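Learning to Fold by Hand

At Jotura, the robotics institute in Vondthorpe, a machine learns to fold a towel by studying people who have done it many times over. The method, developed under Irja Suominen, asks a person to carry out the task with a gripper held in the hand. The recorded motions are then used to train a robot arm that closes its fingers in the same way.

Cloth has long been a hard subject for automation. A metal part keeps its shape when it is lifted; a towel does not. It sags, bunches and slides, and a fold made slightly off center changes every fold that follows. Earlier work at the institute relied on written rules for each stage, and the rules failed whenever the fabric landed in a new position.

The present study drew on 1,000 demonstrations recorded by 2 operators. Each began with the towel placed at a different angle on a white foam board, and the operators were told to work at their normal pace. Mistakes were kept in the record — a missed grasp followed by a second attempt is useful to a system that will make the same error.

The fingers of the gripper carry dark, fuzzy padding on their inner faces. Smooth fingers were tried first, and the cloth slipped from them too often to give clean recordings. 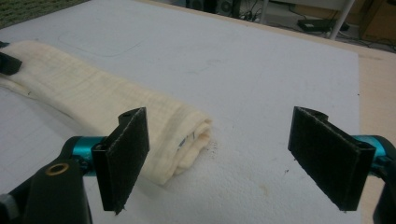

What the Trials Showed

The trained arm was given 49 towels to fold, none of them used in the demonstrations. It completed 30. Most of the failures came at the final fold, when the bundle is thick and its layers tend to separate under pressure.

Aatos Saarela, who led the trials, considers the result a fair starting point. "The arm recovers from a poor first grasp, and our older system could not do that," he said. "Thick folds remain the weak point."

A second round of recording is planned for February, with more attention to the last stage of the task. The Drudurness laboratory will repeat the trials on its own arm, using the same padded fingers and a heavier cloth.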